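Stainless is not always the grown-up choice

By Norbert Mikuš
Jun 10, 2025
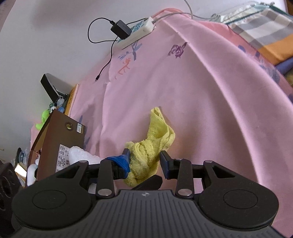
A yellow towel on a pink bedsheet, between the jaws of a hand-held gripper.

Every few months somebody in the trade tells me that the argument is over and that anything which might get damp should be made of stainless steel. The latest was a sales paper from Galtex, forwarded to me in April by a reader who buys sheet for a small firm making cabinets and ducting. He wanted to know whether he was mad to carry on with ordinary mild steel and a decent paint system. I don't think he is.

The paper's case rests on what it calls whole-life cost. You pay more on day one, the steel never needs painting, and over 30 years you come out ahead. There is a chart, and the two lines cross where the seller would like them to cross. I have read a good many charts of this sort and I always look first at what the cheaper material is supposed to need. In this one the painted steel is stripped and recoated every five years, indoors, in a heated building. I have never met anyone who does that. The plant room cabinets at Bitton, where I spent a large part of my working life, were painted once and touched up with a brush when a trolley hit them.

Take the recoating down to something a real maintenance manager would sign for and the lines don't cross at all inside the period shown. The paper doesn't say so. It doesn't give you the figures to work it out either, and I had to write and ask for them.

Then there is the word "stainless" itself, which does a lot of selling on its own. People hear it as a promise. The common grades resist rust well in clean air and fresh water, and much less well near salt, near a swimming pool, or under a gasket where damp sits and air can't get in. I have seen brown staining on handrails less than two years old, a short walk from the sea, and the owner had paid extra so that he would never have to think about them. The installer blamed the cleaning. The cleaners blamed the grade. My own view is that somebody had cut carbon steel next to them on the same bench and left the dust on the surface, but by then it was too late to prove it.

Workshop practice is the part the brochures skip. Stainless wants its own wire brushes, its own grinding discs and preferably its own corner of the shop. It work-hardens, so a dull drill makes things worse very quickly. It moves more than mild steel when you weld it, and the blue and straw colours round the weld have to be cleaned off properly if you want the corrosion resistance you paid for. Plenty of good fabricators do all this without fuss. Plenty of others say they do. A buyer who moves from painted steel to stainless and keeps the same low-cost fabricator may end up with a dearer product that lasts no longer.

Hà, who ran the inspection side when I was at Bitton, used to open a new supplier's cupboard and look at the brushes before she looked at a single certificate. I thought it was rude at the time. I do it myself now.

I should be fair to the other side. For food, for hospitals, for anything washed down with hot water and detergent, I would not go back to paint and I don't know anyone sensible who would. Chips of coating in a mixing bowl are a real problem. In a chemical plant the choice is made for you by what is in the pipe, and the price per tonne hardly enters into it. Scrap value counts too, although I notice that the people who put it in their sums always use this year's price for metal to be sold a generation from now.

What I object to is the drift from those cases to all the rest. The Stakine depot extension, which I was asked to look over, had stainless brackets specified for a dry loft, 200 of them, holding up cable tray made of zinc-coated steel. Where two different metals touch and get wet, the lesser one suffers, so if the loft ever did let in water it would be the tray that went first. The brackets would outlive everything they were meant to support. The reason given on the drawing was one word, "durability", and the person who had written it had moved on to another job.

My reader's own product sits indoors, on dry walls, and is generally thrown out when the equipment inside goes out of date. He tells me that takes 9 years on average. I have told him to stay with mild steel, spend a little more on cleaning the surface before it is painted, and ask his coater for the thickness readings in writing. If Galtex would like to send me a chart for that, with its recoating assumptions printed underneath, I will read it.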